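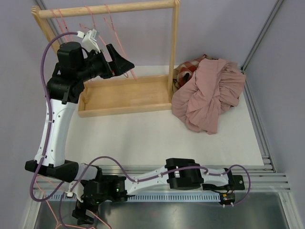
Keeping Garlic Past the Winter: A Talk with the Cook at Gudberg

Gudberg is a small lunch kitchen with one stove, two sinks and a pantry down a short flight of steps. It goes through a lot of garlic. The cook who runs it prefers to stay out of print by name but was happy to talk about how the kitchen stores it.

The garlic comes in August from a farm called Golob, already cured. "I buy 70 pounds at once and that has to last me," the cook says. "The first month is easy. You could leave it in a bucket. It's January when you find out what you did wrong."

The whole heads go into mesh bags in the pantry, with the door left open a crack. The cook does not refrigerate them. "People put whole heads in the fridge and then wonder why they sprout. A cold fridge and then a warm counter, that wakes them up." Any head with a soft clove is taken out and used the same day, minus the soft part.

The rest of the method is for the freezer. Every few weeks the cook peels a large bowl of cloves and chops them in a food processor with a little neutral oil, just enough to keep the pieces from clumping. The chopped garlic is spread flat in freezer bags, pressed thin and scored with the back of a knife into squares.

"One square is a spoonful, more or less. I snap one off and it goes straight in the pan. No thawing." The bags are double wrapped – the cook learned that after a batch of vanilla ice cream picked up the smell.

Asked about garlic kept in oil in the refrigerator, the cook is firm. "I don't keep a jar of it. Raw garlic in oil can grow botulism and you won't smell it or see it. If I make some for a salad dressing, it gets used that day. The frozen bags stay frozen until the second I need them."

Peeling is the slow part, and the cook has tried most of the tricks. Shaking the cloves between two metal bowls works on older, drier garlic but not on a fresh head. Soaking them in warm water for a few minutes loosens the skins, though the cloves then need to be dried well before chopping. "I mostly sit down with a paring knife and the radio. It's an hour. It's fine."

Gudberg also makes a roasted version. Whole heads have their tops cut off, get a spoon of oil each and bake in a covered dish at 375 degrees until the cloves are soft all the way through. Once cool, they are squeezed out, mashed and frozen in ice cube trays. These cubes go into soup and mashed potatoes, and into the bean spread that is on the menu most days.

The cook grew two kinds at home this past year, Jemotora and Greltero, and has opinions on both. "Jemotora has big cloves and peels fast, but it's going soft already. Greltero is a pain to peel. It keeps, though. I'd plant it again."

For a home kitchen, the cook suggests starting with five or six heads and one flat bag. "See how fast you go through it. If it's still there in three months, make less next time."

1 October 2023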